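Why Does a Cutting Board Have a Groove?

Kitchen Things Explained – Part 7

Look on your kitchen counter. Or in the cupboard, or behind the toaster, where ours always ends up. Somewhere there is a flat board that gets chopped on every single day and never says a word about it.

So. What is it for, why wood, and what's with that little ditch running near the edge?

What the board does

Two jobs. It saves the counter from the knife, and it saves the knife from the counter.

Most people only think of the first one. But a knife edge is super thin, thinner than you can really see. Push it onto stone or a glass plate and the edge bends over or chips. Do that a lot and you have a dull knife. Dull knives slip. Slipping is how grown-ups end up with a bandage on.

Wood is softer than steel. The knife sinks in a tiny bit, the edge stays sharp, and the board gets a scratch. That's fine. Scratches are its job.

Okay, the groove

Cut a ripe tomato. Or a watermelon, even better. Juice everywhere, right? It runs across the board, it goes over the side, it drips down the cupboard and onto your sock.

The groove catches it. Cooks call it a juice groove (not a fancy name, but you will remember it). Juice runs out from the middle, falls into the ditch and sits there until somebody tips it in the sink. Or into the soup.

Some boards have a groove on one side and are plain on the other. Flip it over for bread – crumbs get stuck in the groove and it's annoying to get them out agian.

Reading the lines

The lines in wood are called grain. A tree makes a new layer every year, just under the bark, all the way around. Saw the tree crossways and you see rings. Saw it the long way and those same rings turn into stripes.

That's all grain is. Rings from the side.

Some boards are made of strips glued together, dark wood next to light wood. Different trees, different colors. Maple is pale. Walnut is brown. Cherry starts out kind of pinkish and gets darker when it sits in the light.

Kamrul Wijesinghe has a workshop in Stumthorpe where he makes boards and spoons, and he let me ask him things while he was sanding. He says wood keeps moving after it is cut. Not walking! It swells when it drinks water and shrinks when it dries. Leave a board in a sink overnight and it might curl up like a potato chip. He has one on his wall that did exactly that, 2 big cracks in it, and he calls it the Warning Board.

So no soaking. No dishwasher. Wash it with soap, rinse, wipe, and stand it on its side so air gets to both faces.

Why some boards are shiny

Oil, usually. Dry wood soaks up water like a sponge, so people rub in special oil that is safe around food. It goes in the tiny holes and then water has a harder time getting in. Kamrul wipes it on with an old T-shirt, waits a night, wipes off the extra.

Water can make a board look shiny too. So can a varnish, or just a bright lamp over your head. You can't always tell by looking. Touch it and find out.

Board or plate?

A plate is for holding. Most have a smooth hard top, and a lot of them have a rim so things don't roll away. Rolling is a real problem with fruit! An orange will go right off a counter if you let it. Bananas, not so much.

Boards have no rim, because your knife hand needs room to go up and down. Chop on the board, then move everything to the plate.
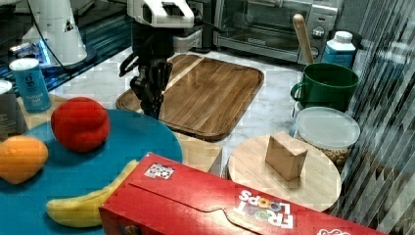

Marcelino Sampaio
Kids' Page Writer, Kenero Kitchen Club

Big blue plate near the front, brown board behind it. Fruit on the plate side, including a yellow banana. Can you find the groove on the board? It's the dark line near the edge. Now find the stripes – that's your grain, going on a diagonal. There's a paler strip of wood too, over on the left part of the board.

Try it at home

You need a wooden board, a spoon, some water and a grown-up who doesn't mind a puddle.

1. Put the board flat on the counter.
2. Drip 11 spoonfuls of water in the middle, slowly.
3. Watch which way it goes. Does it reach the groove?
4. Fold a towel under one end and tip it a little. What changes?
5. Dry the board!! Both sides.

If your board has no groove do it in the sink.

Words to know

Grain: the lines in wood, made by a tree's yearly layers
Groove: a long thin ditch cut into something
Rim: the raised edge of a plate
Warp: to bend out of shape, like the Warning Board

Next part is colanders. Why so many holes? Send your guess in with your name and age, best ones get printed.

Page updated August 2021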